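Gunnlaugur Bjarnason would like you to stop scraping your plates into the sink.

He is nice about it. He is nice about everything, in fact, and he has been talking about dirty dishes for most of an hour by the time the coffee is ready, with the kind of joy other people save for baseball or their grandchildren. He ran the dish room at Grimari, a 36-seat supper place, for long enough to form opinions on every step between the last bite and the clean stack, and now he teaches an evening class on clearing and washing up. It sells out. The spring session went up on Pretix in May and all the places were gone before he had finished his lunch.

“I thought maybe my sister would come,” he says. “And then there were people writing to me asking if they could stand at the back!”

The class is called Clearing the Table, and it starts where he thinks most of us go wrong, which is before anybody stands up.

“Everyone wants to help, so everyone picks up one plate and walks to the kitchen,” he says. “Now you have six people in the kitchen and six plates in six different places. It's lovely, they mean well, but it's chaos. What you want is a tray. Put the tray on the table. The table is big, it's flat, it's right there. Sort it where you ate it.”

He is serious about trays. He owns a lot of them (he won't say how many, and his wife laughs from the next room when I ask) and he has firm ideas about shape. A round one, he says, is for carrying plates, and you want a raised edge so that nothing slides off when you turn a corner. A rectangular one is for food that's still worth keeping, the roll that didn't get eaten, the last bit of chicken.

“Food goes one way, plates go the other way,” he says. “You do that one thing and I promise you the rest of the evening is better.”

I ask about stacking. He puts his cup down.

“Ah! So. At Grimari we had a rule, you don't stack until you've looked. If you take a plate with sauce on it and you put it on top of another plate, the bottom of that top plate was clean, and now it isn't. You just made more work for yourself. On a busy night we had 184 plates come through, and if you stack them dirty you are washing 184 tops and 184 bottoms.” He holds up both hands, palm and back, to show me. “The tops you have to do anyway. The bottoms are a gift you gave yourself.”

So the food comes off first. He likes a soft spatula for sauce, one pass from the far rim toward you, and he likes to do it while everyone is still sitting and talking. Tomato is the one he watches. Left overnight on a pale plate it can leave a shadow, and he has a set of light-colored dishes at home from a maker called Sjögren that he says taught him this the hard way.

“I went to bed,” he says. “That was my mistake. I had a nice dinner and I went to bed.”

What gets them clean again? Baking soda and a little water, left on for as long as it takes to dry the glasses. He has also come around on a scrubbing cloth from Flimeck, after years of telling students that a plain cotton rag would do. He brought one to the table to show me, and it was well used.

The people who take the class are a mix. There are couples who have just moved in together and want to stop arguing about the dishwasher, and a good many retired people, and once a whole group of cousins who had a big reunion coming up and expected about 100 guests. They spent the evening practicing on a borrowed set of plates with ketchup on them.

“Ketchup is very good for teaching,” he says. “It's cheap and you can see it. I give everyone a plate with a stripe of ketchup and I say, okay, show me what you do at home. And they look at me like it's an exam! It's only a plate. Relax. Show me.”

He is planning a second class for the fall, just on glassware, and he has already started a notebook for it. He gets it out. The first page says “stems” and is underlined twice.

“Wine glasses are a whole other evening,” he says. “But the table always comes first. Get the scraps onto their tray, get the plates onto theirs, and then go and run the hot water.”

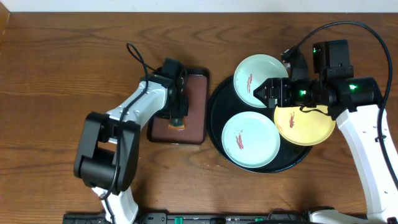 “And start with the plate that has the least on it,” he adds, walking me to the door. “The water stays nice longer. Then you do the saucy ones, and the pans at the very end, and by then somebody has usually come in to dry.”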